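搜索 请输入关键词 站内搜索 高级检索

拼板用胶合面含水率差异对面板翘曲的影响
木材科学与工程专业 本科三年级课程项目报告
小组成员：Ailsa Kerr、Hamish Yule、Innes Baxter
指导教师：Hala Ramadan
提交日期：2026年7月22日

摘要

实木拼板在使用环境湿度变化时容易产生横向翘曲。本项目以浅色硬槭木为材料，考察相邻板条初始含水率之差、年轮朝向排列方式以及涂胶量三个因素对成品翘曲量的影响。共制备试件93块，在恒温恒湿箱内完成两次湿度循环，累计取得有效读数1,036个。结果表明，含水率差是影响最大的因素，年轮朝向次之，涂胶量在试验范围内的影响未达到显著水平。报告最后给出课程实训车间备料环节的修改建议。

关键词：拼板；含水率；翘曲；年轮朝向；湿度循环

1 项目背景

课程实训车间每学期要为低年级学生准备一批练习用面板。上一学年的出库登记显示，放置一个寒假之后，有相当一部分面板不能平放在台面上，需要重新刨平，刨平后的厚度又常常低于图纸下限，只能改作小件。Hala Ramadan老师在选题会上提出，可以从备料环节查找原因，本组据此立项。

木材是各向异性材料。硬槭木弦向干缩率大于径向干缩率，弦切板在失水时向远离髓心的一侧弯曲。多根板条侧向胶合以后，每根板条仍保留自身的变形趋势，整块面板的形状由各板条变形叠加得到。如果胶合时各板条含水率不一致，达到平衡的过程中各板条宽度和厚度的变化量不同，胶缝附近会产生附加应力，并可能在板面形成可触摸到的台阶。

已有教材多给出“相邻板条含水率之差不宜过大”的定性要求，具体界限因树种和板宽而异。本组希望在车间现有设备条件下得到一个可以直接写进备料单的数值。

2 材料与方法

2.1 材料

板材由Judcombe木业供应，为窑干硬槭木，到货时抽检含水率为7.1%至9.8%。挑选无节、无裂纹、纹理较直的部分，锯成宽55 mm、厚20 mm的板条，长度统一为430 mm。锯解后在室内静置七天，再按分组要求进入调湿箱。

胶黏剂选用Zudus牌双组分乳液胶，主剂与固化剂按供应商说明书配比，每次调胶量以开放时间内用完为限。调胶时室温为21 ℃。

2.2 分组

含水率差设三个水平：0.5%以内、1.5%、3.0%。年轮朝向设两个水平：相邻板条髓心侧交替朝上与朝下，以及全部同向。涂胶量设两个水平：150 g/m²和220 g/m²。三因素组合共12组，每组制备八块，计96块。其中三块在加压时板条滑移，胶缝错位超过1 mm，予以剔除，余93块进入后续测量。

2.3 胶合与砂光

板条侧面在胶合当天用平刨重新加工，加工后两小时内完成涂胶。每块面板由六根板条组成，夹具沿长度方向等距布置三处，上下交替，压力按胶缝面积换算后控制在1.0 MPa。加压四小时后卸夹，静置24小时，再用宽带砂光机双面砂光至厚度18 mm。砂光顺序为120目、180目，每道磨削量不超过0.3 mm。

砂光后的面板在边缘用铅笔编号，编号由组别字母和序号构成，书写位置统一在端面，避免影响板面测量。
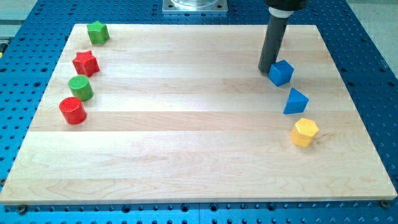
图1 浅色槭木拼板置于蓝色多孔金属工作台上

2.4 测量

翘曲量定义为面板横向中线上各测点相对于两侧边缘连线的最大偏差，凸起记为正，凹陷记为负。测量工具为500 mm刀口尺和塞尺，塞尺最小规格0.05 mm。每块面板取三条横向测线，分别位于长度方向的1/6、1/2和5/6处。

初始状态、第一次循环结束、第二次循环结束各测一遍。为检验操作者差异，另从各组随机抽取面板，由Ailsa Kerr和Innes Baxter在互不知晓结果的情况下重复测量。主测量读数837个，重复测量读数208个，合计1,045个，剔除九个记录不清的数据后，有效读数为1,036个。

2.5 湿度循环

试验在Eynon恒温恒湿箱内进行，温度恒定为23 ℃。单次循环包括相对湿度35%保持六天和相对湿度75%保持六天，循环结束后回到50%，平衡三天再测量。面板在箱内竖直放置，间隔不小于30 mm，两面通风条件相同。

箱体容量有限，93块面板分三批进入。为减小批次影响，各组面板按序号均匀分配到三个批次，每批放入一块经过长期平衡的参照板。三批参照板的翘曲量变化均不超过塞尺最小规格，认为批次之间具有可比性。

3 结果

3.1 含水率差

第二次循环结束后，含水率差0.5%以内的各组平均翘曲量绝对值为0.31 mm，1.5%的各组为0.58 mm，3.0%的各组为1.24 mm。方差分析显示该因素主效应显著（p＜0.01）。3.0%水平下有11块面板可以在胶缝处触摸到台阶，台阶高度在0.05 mm至0.15 mm之间，其余两个水平未发现台阶。

从第一次循环到第二次循环，0.5%以内各组的翘曲量变化很小，3.0%各组继续增大，增幅为17%。该现象说明含水率差较大的面板在一次循环后应力尚未充分释放。试验只安排了两次循环，后续走势不能据此外推。

3.2 年轮朝向

交替排列的平均翘曲量绝对值为0.56 mm，同向排列为0.86 mm，主效应显著（p＜0.05）。同向排列的面板变形集中为单一方向的弧形，交替排列的面板则呈现较浅的波浪形。后者虽然最大偏差较小，但在刀口尺下可以观察到多处透光，对需要整面贴合的用途未必有利。

含水率差与年轮朝向之间存在交互作用。在0.5%以内的水平下，两种朝向的差别为0.09 mm；在3.0%水平下差别扩大到0.54 mm。

3.3 涂胶量

两个涂胶量水平的平均翘曲量分别为0.70 mm和0.72 mm，差异不显著。涂胶量220 g/m²的面板挤胶明显，清理时间较长，个别面板砂光后胶缝边缘残留浅色胶痕。剪切试验由Hamish Yule在同批余料上完成，两个水平的木破率均高于80%。

3.4 重复测量

两名操作者读数之差的平均值为0.02 mm，最大差值0.10 mm，出现在波浪形较明显的面板上。对这类面板，刀口尺放置位置偏移几毫米即可引起一个塞尺规格的变化。

4 讨论

车间现行做法是板材到货后直接锯解，板条混放，胶合前不测含水率。本组对料架上353根存放板条作了一次普查，用针式含水率仪在每根板条中部读数一次。靠近外墙一侧料架的平均含水率为9.6%，靠近暖气一侧为7.4%，两者相差2.2个百分点。若从两侧料架随意取料，相邻板条之差很容易超过1.5%。

年轮朝向方面，交替排列在文献和工匠经验中都有支持，也有意见认为应优先考虑外观面和刨削方向。根据本组数据，只要含水率差控制在0.5%以内，两种排列的差别对练习面板而言可以忽略，学生可按纹理挑选外观面。

本试验有以下不足。第一，针式含水率仪的标称误差为±0.5%，与最低水平的界限相当，该水平的实际差异可能比标称值大。第二，试件长度较短，翘曲以横向为主，对于长面板还应考虑弓弯和扭曲，本报告未涉及。第三，试件均未涂饰，单面涂饰造成的两面吸湿不对称是另一类常见原因，需另行试验。第四，砂光机在第二批加工期间更换过砂带，更换前后板面粗糙度略有不同，未作单独分析。

5 建议

（1）料架统一移至远离外墙和暖气的位置，板条之间加隔条，静置时间不少于14天。

（2）备料单增加“含水率”一栏，同一块面板所用板条最大差值不超过1.0%。该数值未在试验中单独设组，由0.5%与1.5%两个水平的结果内插得到，并留有测量误差余量。

（3）涂胶量按150 g/m²执行。

（4）成品面板存放时竖立或加隔条平放，不宜直接叠放，也不宜将单面长期贴在台面上。

6 分工与经费

Ailsa Kerr负责试验设计、主测量和第3章撰写；Hamish Yule负责胶合、剪切试验和设备预约；Innes Baxter负责调湿、重复测量和数据整理。胶黏剂和砂带由课程耗材支出，板材由Herari学生项目基金支持。恒温恒湿箱的使用由实验室的Jean Lamont安排，特此致谢。

原始数据表和方差分析过程见附录A、附录B，装订于纸质版。

相关报告
· 针式与烘干法含水率测定结果的比较
· 单面涂饰对槭木薄板吸湿变形的影响
· 宽带砂光机砂带磨损与板面粗糙度
· 乳液胶开放时间与室温的关系
· 实训车间料架温湿度记录（12月）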